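Unit 2: Storing Food Safely in Shared Kitchens
Course handout, Certificate in Household and Catering Practice
Tutor: Firouzeh Rahimi

Students should read this handout before the practical session and bring it with them. It covers cold storage, dry storage and the cleaning of work surfaces. Cooking temperatures are dealt with in Unit 3.

2.1 Cold storage

A domestic refrigerator should be kept at 5°C or below. The dial inside most models shows a setting and gives no reading of temperature, so a separate thermometer is needed. Place it on the middle shelf, leave it overnight and read it before the door has been opened for the day.

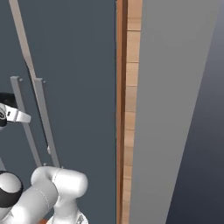
Raw meat, poultry and fish are kept on the lowest shelf in covered containers. Cooked dishes and dairy foods go above them. Cooked food should be cooled and put away within one to two hours, and large quantities should be divided into shallow dishes first. Cooked rice needs particular care and should be eaten within 24 hours.

"Use by" dates concern safety and must be followed. "Best before" dates concern quality, and food past such a date may still be sound if it has been stored as the label directs.

2.2 Work surfaces

Cleaning and disinfecting are separate tasks. Grease and crumbs are removed first with hot water and detergent; the disinfectant is then applied and left for the contact time stated on its label. Natural stone needs a product without acid. Vinegar and lemon juice will dull marble – the damage is permanent unless the stone is polished again.
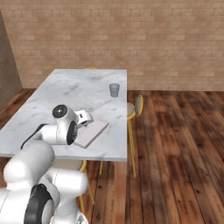
Separate boards should be used for raw meat and for food that is ready to eat. Boards with deep cuts should be replaced. Cloths are a common cause of cross-contamination and should be changed daily, or at once after contact with raw meat juices.

2.3 Dry goods

Flour, pulses and cereals are stored in sealed containers, off the floor and away from the cooker. Older stock is moved to the front when new stock arrives. Decanted food must be labelled with its name, its date and any allergens.

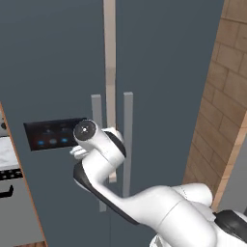

Potatoes keep best in a cool, dark place with some movement of air. Onions should be stored apart from them.

Written task

Prepare a storage plan for a kitchen shared by two households (one page). Marks are given out of 20. Plans are to be handed in by 2025-07-26; the resit is held in November.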